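Wednesday, evening

Started on the control box for the dust extractor. The old enclosure came off the wall after lunch. Four screws, one of them stripped, drilled out. Wiring inside was worse than I remembered: two splices under tape and no ferrules anywhere. Cut everything back to clean copper and labeled the ends before pulling them.

Vesela Kadrić called at 10 about the cable glands. Halilović has the 20 mm ones but not the locknuts, so those come separately. Told her to send what she has.

Redrew the layout twice. The supply goes at the bottom with a gap on both sides for air. Terminal strip above it, start button in the door. Stavros wants the stop button in the door too. I would sooner have it on the post, where it can be reached from the saw. Undecided.
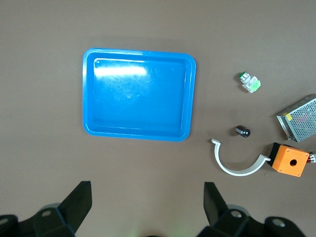

Parts sorting took longer than it should have. The old stock was mixed in a coffee can with wall anchors and dead fuses, and most of it went in the trash. What I kept is going through the bench check one piece at a time. The green push button still has its contact block on, so that can be metered as a unit. The blue tray is for parts that pass, and it is still empty. The supply gets checked without load first, then with the 47 ohm resistor across the output.

Still to do: file the door cutout, order ferrules, find the crimper. Jui-lin had it last.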